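Kitchen Care and Small Appliances
Handout 4: The Microwave Oven
Course notes, November 2025
Instructor: Esperanza Iglesias

Reading before class: chapter on countertop appliances, up to the section on toaster ovens. Bring the worksheet from Handout 3, we will finish the last two rows together.

4.1 What we cover

Last time we went through kettles and coffee makers. This handout is on countertop microwaves: the parts, where to put the oven, how to clean it, and what to check on the door. Built-in models are left for Handout 6. The cleaning steps are mostly the same for those, but the venting is different and we need more time for it.

4.2 Names of the parts

Use these names in your worksheets so that everyone is writing about the same thing.

Cavity. The inside of the oven, where the food goes.
Turntable. The round plate that carries the food. On most home ovens it is glass and lifts out.
Roller ring. The wheeled ring under the turntable. Students forget this one more than any other part.
Coupler. The small piece in the center of the floor that turns the plate.
Waveguide cover. A thin panel on the inside wall, usually on the right. Do not remove it.
Door panel. The window, with a metal mesh behind or inside the glass.
Latch. The hooks or catches that hold the door shut and work the safety switches.
Hinges. On the left for a side-opening door, at the bottom for a drop-down door.
Rating label. Gives the model number and the power. It may be on the back, on the door edge or inside the front opening.

4.3 Power and time

The number you want is the output power in watts. A common figure is 1000. The input power on the same label is higher and is no use for cooking times.

If a recipe was written for an oven stronger than yours, add time in small steps and check. In the worksheet we use steps of 10 seconds for small portions. For anything in a deep bowl, stop at 60 seconds, stir, and go on from there.

Heat does not spread evenly. Food at the outer part of the turntable usually heats faster than food in the middle, so put the thick ends facing out. Let it stand before you check the center.

4.4 Where to put it

The surface should be level and strong enough that the oven does not rock when the door is opened. Leave the vents clear on every side that has them. The manual gives the distance for your model, and you should follow the manual over anything in these notes.

Check the door swing before you settle on a place. A side-opening door needs room to go all the way back. If it stops against a wall or a cabinet, people end up reaching around it with a hot bowl. Keir Gillies raised a good point in the last course: look at which side the free counter is on. If the door opens between you and the counter, you have to carry the dish around it every time.

Plug the oven straight into the wall outlet. No extension cords. Do not store bread, cookbooks or trays on top if the vents are there.

4.5 Cleaning the cavity

You need a bowl, water, dish soap, two soft cloths and a dry towel. A slice of lemon is fine if there is a smell.

Unplug the oven, except for the steaming step. Heat a microwave-safe bowl of water with a wooden spoon standing in it until the window fogs, then leave the door closed for a few minutes. Take the bowl out with oven mitts. Now pull the plug.

Lift out the turntable and the roller ring. If the glass is hot, wait — cold water can crack it. Wash both in the sink with ordinary soap.

Wipe the ceiling first, then the walls, then the floor. The ceiling usually has the most splatter and it drips. Go gently over the waveguide cover and do not soak it. Crumbs collect near the coupler and along the front lip, so fold the cloth and run a corner through there. If there is a label on the lip, wipe around it and keep the print readable.

Put the ring back, then the turntable, and turn it once by hand to see that it sits right.

4.6 Cleaning the door

Do the inside of the door with the same soapy cloth, wrung out well. Grease on the sealing surfaces keeps the door from closing flat. Glass and steel on the outside show every streak, so finish with the dry towel. On brushed steel, wipe along the grain. No steel wool and no scouring powder anywhere on the door.

4.7 Checking the door

Open it fully and look at the hinges, the latch and the edges. It should move without scraping and close with a clear click. Then look across the window for cracks.

Stop using the oven if the door is bent, the latch is broken or loose, or the glass is cracked. Do not take the housing off. There are parts inside that can hold a dangerous charge even with the plug out — repairs go to a trained technician.

4.8 For next class

Fill in the microwave row of the worksheet for an oven you use at home or at work. Write down the output power, where you found the label, and which side the door opens. Florencio Villanueva takes the next session, on toaster ovens, and will collect the sheets at the start. 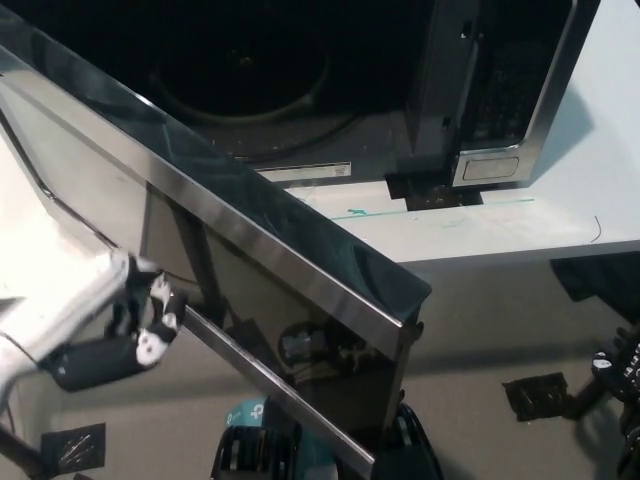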